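Filed under: Guides > Home Weaving > Getting Started

Part 4: Warping the Pludance table loom

Okay, so you've got the loom out of the carton, the side frames are bolted up, and you've found the bag with the heddles in it (it was taped to the underside of the lid, wasn't it? mine was too). Now comes the bit that scares people. I put my first warp on this loom in December with a cold and a bad lamp, and it still came out as a scarf, so please don't panic!

Everything in this part is for the four-shaft Pludance with the 20-inch weaving width. If you have the older Vondach version, steps 1 to 6 are the same, but your back beam has pegs where mine has a slot, so go slow when you get to the tying on.

Before you start

You'll need your wound warp with the cross tied, two lease sticks, the threading hook, a roll of brown paper or a stack of old cereal boxes cut flat, sharp scissors, and some scrap yarn in a color you can't miss. I use orange. Put the loom on a table at elbow height. I did one warp on the floor and my back complained for a week.

Note: Check that every knot you tied on the warping board is still there before you move the chain anywhere. You want ties on both sides of the cross and one around the waist. If the cross comes undone, you can sort the threads again by hand, but it's a long evening.

Putting the warp on the loom

1. Take the beater off. Two wing nuts, one each side. Drop them in a cup or a saucer.

2. Lift the shafts up and rest them on the top hooks so they're out of your way.

3. Slide one lease stick through each side of the cross, then tie the sticks together at both ends, leaving a finger's width between them. Now you can snip the ties around the cross. Only those ones!

4. Hang the lease sticks from the castle with two loops of scrap yarn. They should sit level. If one side droops, shorten the loop.

5. Slip the end loops of the warp onto the apron rod at the back, then spread them out so they're centered. I mark the middle of the rod with a dot of nail polish and work out from there.

6. Lay the raddle on the back beam and drop the threads in, one small bunch per gap. Put the cap on, or wrap a couple of rubber bands around it if you've lost the cap (guilty).

7. Go to the front, pick up the whole chain, and give it a good even pull. Then go back and turn the crank. One full turn, stop, walk around, pull again. It feels slow for the first yard and after that you get a rhythm going.

8. As soon as the rod has gone all the way around once, start feeding in the brown paper. It needs to be wider than the warp by an inch on each side, or the edge threads slide off and go slack.

Caution: Keep your free hand away from the ratchet while you crank. The pawl drops harder than you'd think, and it caught my thumb twice on the same afternoon. Keep long sleeves and necklaces clear too.
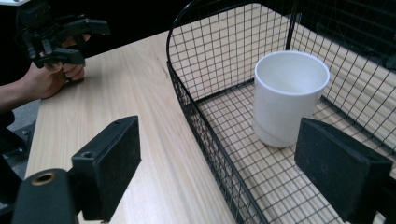

9. Stop winding when the end of the warp hangs a forearm's length below the front beam. Lock the ratchet and tug the warp to make sure it's holding.

10. Cut the end loops, and tie the threads in loose slip knots, a bunch at a time, so nothing slides back through the sticks while you're off making tea.

Now, if you have a friend who'll hold the warp for you, steps 7 and 8 go so much faster. My neighbor Souad Nasr has done it for me a few times, and the only thing I ask is that she pulls straight back toward her belly button. If your helper leans to one side, that side winds tighter and you'll see it in the cloth later as a wavy edge.

Threading the heddles

11. Lower the shafts and push all the heddles to the left. Count out what you need for each shaft on the threading chart in the back of this guide, and slide those to the middle. Leave the spares split evenly at both ends.

12. Undo one slip knot. Starting from the right, take the first thread off the lease sticks in order and pull it through the eye of the first heddle on shaft 1 with the hook.

13. Carry on with shafts 2, 3 and 4, and then back to 1. That's a straight draw, and I'd really stick with it for your first go. Twill looks fancy and it's the same threading, so you're not missing out on anything!

14. After every repeat, stop and look. Is there a thread in each heddle? Is anything crossed behind the shafts? Then tie that bunch in a slip knot at the front and move on.

Note: My biggest warp so far was 1,886 threads for a pair of curtains (a bigger loom, borrowed, and never again). I found a mistake near the beginning when I was nearly at the end. So yes, check every repeat. A missed thread is a two-minute fix if you catch it early, and you can tie a string heddle onto the shaft if you don't.

Sleying the reed and tying on

15. Put the beater back on and tighten the wing nuts, finger tight only. Measure the reed and mark its center with a bit of tape.

16. Work out half the width of your warp, measure that far to the right of the tape, and start sleying there. One thread per slot for thick yarn, two for thin.

17. Bring the front apron rod over the front beam, not under it. I mention it as a person who has gone under it.

18. Tie the middle bunch first, then one on each side, then out toward the edges. Use the first half of a square knot for now. Once they're all on, go back across, snug each one up and finish it with a bow.

19. Pat the warp with a flat hand. You're feeling for soft spots. Untie the bow on any bunch that feels loose, pull it a little tighter, and tie it again. Do this two or three times across. Lahcen Badawi, who sold me my loom, does it with his eyes shut, and I tried it and it does help.

20. Weave a few rows with your orange scrap yarn. The gaps between the bunches will close up and any threading mistakes will show themselves.

If something looks wrong

Two threads moving together where they shouldn't: they're probably on the same shaft. Follow them back from the reed to the heddles and see which one has strayed.

A thread that doesn't move at all: it missed its heddle eye. Pull it out to the front, thread it, and retie that bunch.

A gap or a crowded stripe: you skipped a slot in the reed or doubled one up. You'll have to move everything from there to the nearest edge over by one. I know. Put some music on.

One edge sagging: usually the paper slipped. You can tuck a folded strip of card under the loose threads on the back beam and keep weaving, and swap in a longer strip as the warp comes forward.

When your orange rows look even from side to side, leave them in and wind your first real shuttle. Part 5 picks up there, starting with how full to fill the bobbin.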